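Can a Machine Fold Your Towels Yet? How to Find Out at Your Own Kitchen Table

By Nelly Paucar

My sister-in-law asks me every holiday when the robot is coming to do her laundry, and every holiday I give her an answer that goes on until the coffee is cold. She has asked me to write it down so she can read it at her own pace, and I thought I might as well turn it into something you can do for yourself on a slow afternoon. You don't need a robot. You need a few pieces of cloth, a table, a pair of kitchen tongs for each hand, and a good deal more patience than you'd expect to need for a dishcloth!

The idea is simple. Most of us judge a household machine by watching a short video of it doing one thing well, and then we either order one in our heads or grumble that we've been fooled again. A better way is to take a chore you know by heart, do it the way a machine would have to do it, and write down where it goes wrong. By the end you'll be able to look at any demonstration (and there are a great many of them going around) and know which parts are hard and which parts only look it.

What you'll need

Two pairs of kitchen tongs, the springy kind with flat ends
One dishcloth or napkin, one bath towel, one T-shirt
A table you can sit at with your elbows free
A timer
A notebook, and someone to read it back to you later if you can talk them into it

Step 1. Do the chore with your hands first

Fold the dishcloth the way you always do. Do it again, slowly, and pay attention to your fingertips. You probably slid a thumb along the hem to find the corner. You may have given the cloth a little shake. I've folded laundry for most of my life and had never noticed that I rub two layers together to check whether I'm holding one or both, until Consuelo Agudelo made me do it with my eyes closed at her dining table.

Write down every small move you catch yourself making. Mine came to nine for a single cloth, and Consuelo found two more that I'd missed.

Step 2. Do it again with the tongs

Crumple the cloth and drop it on the table. Now pick it up with the tongs, one pair in each hand, and no helping with your little finger! Your job is to get the cloth flat with all four corners showing.

You'll find that picking it up is easy. Nearly any pinch will lift a cloth. The trouble begins right after, when it's hanging in a lump and you have to decide where the second pair of tongs should go. The corner you want is usually tucked somewhere inside, and with nothing but two stiff jaws you have to coax it out by regrasping, letting go, and regrasping again. Give yourself ten tries before you move on, and don't be discouraged. Wálter Cárdenas, who can back a trailer down an alley without looking worried, needed a long sit-down after his third.

Step 3. Learn what the machine is being taught from

A lot of the current work starts with a person doing the chore through a pair of grippers, so that the motions recorded are ones a machine's hand could make too. It's your tongs exercise with better equipment. The patterned cubes on top let a camera work out where each gripper is and which way it's tilted, and the opening and closing of the jaws can be recorded along with it. One side takes hold of the cloth and the other waits, open, for a spot worth grabbing.
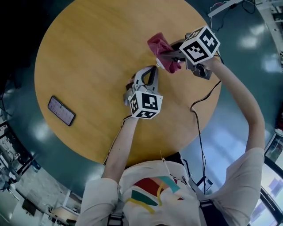 Step 4. Run your own trials and keep score

Go back to the tongs and the dishcloth. Set the timer for each attempt and mark it as a success, a partial, or a failure. Decide what those words mean before you begin, and be strict with yourself. I count a success only if the fold would pass in my linen drawer, with the edges lined up and nothing poking out.

Change one thing at a time. Start with the cloth flat, then try it crumpled. Move to the bath towel, which is heavy enough to drag itself off the table while you're fussing with the other end. Save the T-shirt for last. A T-shirt has an inside and an outside and a front and a back, and sleeves that get into everything.

Isauro Bermúdez and I did this for a whole season, starting in April, passing the tongs back and forth and keeping one shared notebook. We logged 2,272 attempts between us, on three kinds of cloth, and 588 of those were clean successes by our drawer rule. Nearly all of the good ones began with the cloth already flat. I was a little embarrassed by that number until I remembered that we both had a lifetime of folding behind us and could see perfectly well what we were doing.

Step 5. Take your notebook to the next demonstration you watch

Now for the fun part. Pull up a video of a machine doing laundry and ask it the questions your notebook has taught you to ask. Was the cloth flat when it started? Has the video been sped up? Is it the same towel every time, on the same table, under the same light? Do you see a failed grab anywhere, and if so, does the machine recover or does the clip end?

I did this with a Lorkov clip that everybody in my family had sent me, and I came away liking it more than I'd expected. The towel starts out crumpled, the arm misses a corner, and it goes back for it without anyone stepping in. It's slow. I could do a whole basket in the time it takes, and probably start supper. But I'd spent months missing that same corner with my tongs, and I clapped for it all the same.

So, can they do it yet?

For one kind of towel on a cleared table, with somebody nearby, I'd say yes, some of the time. For the basket that comes out of my dryer, with a fitted sheet wrapped around four socks and a pajama leg, no. I'd want to see a machine work through a mixed basket in a house it hasn't been in before, and I'd want to see the whole thing without cuts.

If you try this at home, start with the smallest cloth you own and put a rubber band around each tong tip for grip. Flor Chávez suggested the rubber bands after reading a draft of this, and my flat-start dishcloth times dropped right away. I haven't redone the T-shirts yet. They're in a pile on the chair, waiting.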